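Protokoll der Arbeitsbesprechung Datenerhebung Hotelzimmer
Projekt Lillo, Teilbereich Aufräumen und Müll
Ort: Besprechungsraum Suvell, Beginn 9.30 Uhr
Vertreten: Osard (Erhebung), Suvell (Training), Lundgren (Räume)

TOP 1 Protokoll der letzten Sitzung

Das Protokoll der letzten Sitzung wird genehmigt mit einer Korrektur. Bei TOP 4 muss stehen »Episode« und nicht »Sitzung«. Eine Sitzung besteht aus mehreren Episoden, die Wörter wurden im alten Text vermischt.

TOP 2 Stand der Erhebung

Osard berichtet. Für die Aufgabe »Müll vom Boden sammeln« sind bis jetzt 82 Episoden angenommen. Das Ziel für den Juli bleibt 100. Weitere 7 Episoden wurden bei der Durchsicht abgelehnt, alle aus demselben Grund: Die Bedienperson hat während der Aufnahme eine lange Pause gemacht und die Arme standen still. Suvell bittet darum, dass solche Aufnahmen sofort abgebrochen und neu begonnen werden. Das Herausschneiden der Pause ist nicht erlaubt, weil die Zeitachse der Gelenkdaten sonst nicht mehr mit dem Bild übereinstimmt.

Die Verteilung der Gegenstände auf dem Teppich wird weiterhin vor jeder Episode geändert. Osard verwendet Taschentücher, Verpackungen und Einweg-Hausschuhe. Die Position der Möbel bleibt innerhalb eines Zimmers gleich.

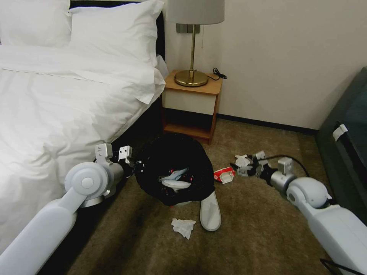 Frage von Lundgren: Wie lange darf eine einzelne Episode dauern, bevor sie für das Training zu lang ist?

Antwort von Suvell: Eine feste Obergrenze gibt es nicht, aber Episoden über 20 Minuten werden in der Durchsicht nach hinten gestellt und nur bei Bedarf verwendet.

TOP 3 Beschriftung der Teilschritte

Es gab Unklarheit, wann der Teilschritt »Greifen« endet. Zwei Beschriftungen derselben Episode waren deutlich verschieden. Nach einer Diskussion wird folgende Regel festgelegt: »Greifen« endet, wenn der Gegenstand den Boden verlassen hat. Danach beginnt »Transport«. Fällt der Gegenstand wieder herunter, so beginnt ein neues »Greifen«, und die erste Phase bekommt den Zusatz »misslungen«.

Misslungene Versuche bleiben im Datensatz, wenn die Bedienperson sie selbst korrigiert hat. Suvell betont, dass gerade diese Stellen für das Modell nützlich sind – das Modell soll auch lernen, wie man nach einem Fehler weitermacht. Osard ist einverstanden, möchte aber, dass der Anteil solcher Episoden in der Tabelle sichtbar wird.

Beschluss: Die Tabelle bekommt eine neue Spalte »Korrektur«. Zuständig: Osard.

TOP 4 Zweihändige Abläufe

Suvell hat festgestellt, dass in vielen Episoden der linke Arm kaum benutzt wird. Das Modell übernimmt diese Gewohnheit und lässt den linken Arm dann auch bei Aufgaben ruhen, wo er gebraucht wird. Es wird vorgeschlagen, die Rollen der beiden Arme vor der Aufnahme festzulegen und in der Anweisung zu notieren. 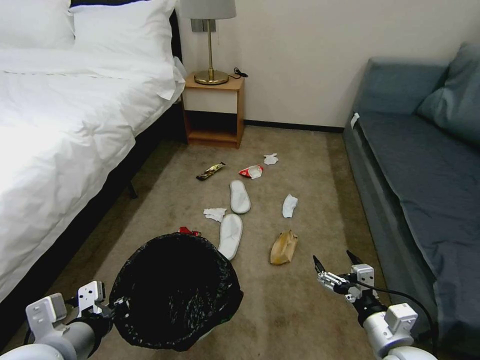
Für die Anweisung an die Bedienpersonen wird ein kurzer Text gebraucht, der auch ohne Vorkenntnisse verständlich ist. Lundgren bietet an, den ersten Entwurf zu schreiben. Als Grundlage dient die Variante, bei welcher der linke Greifer den runden Mülleimer am Rand hält und der rechte für das Aufnehmen frei bleibt. Die braune Papiertüte auf dem Teppich soll im Entwurf als eigener Fall genannt werden, denn für zerknülltes Papier dieser Größe fehlt noch eine Angabe, an welcher Stelle man greifen soll. Eine zweite Variante mit vertauschten Rollen wird ebenfalls geplant, jedoch erst nach dem Erreichen des Monatsziels.

Offen bleibt die Frage der Hausschuhe. Bei manchen Episoden wurden sie als Müll behandelt, bei anderen paarweise ans Bett gestellt. Beides ist möglich, aber die gesprochene Anweisung muss dazu passen. Bis zur nächsten Besprechung gilt: Hausschuhe kommen nur in den Müll, wenn die Anweisung sie ausdrücklich nennt.

TOP 5 Räume und Zeiten

Lundgren stellt das Zimmer weiterhin am Vormittag zur Verfügung. Ein zweites Zimmer mit anderem Teppich ist angefragt, die Zusage steht noch aus. Suvell würde einen dunkleren Boden bevorzugen, weil helle Taschentücher und dunkle Verpackungen sich dort anders abheben als jetzt.

Die Vorhänge sollen bei der Hälfte der neuen Episoden geschlossen sein. Wer die Aufnahme startet, trägt den Zustand der Vorhänge und der Lampe in das Formular ein.

TOP 6 Verschiedenes

Die Kalibrierung der Kopfkamera wird ab sofort vor der ersten Episode des Tages geprüft und abgezeichnet. Ersatz für die Müllbeutel bestellt Osard.

Aufgaben bis zur nächsten Besprechung
Osard: Spalte »Korrektur«, fehlende Episoden, Müllbeutel
Lundgren: Entwurf der Anweisung, Rückmeldung zum zweiten Zimmer
Suvell: Auswertung der Armbenutzung, getrennt nach links und rechts

Ende der Besprechung: 11.15 Uhr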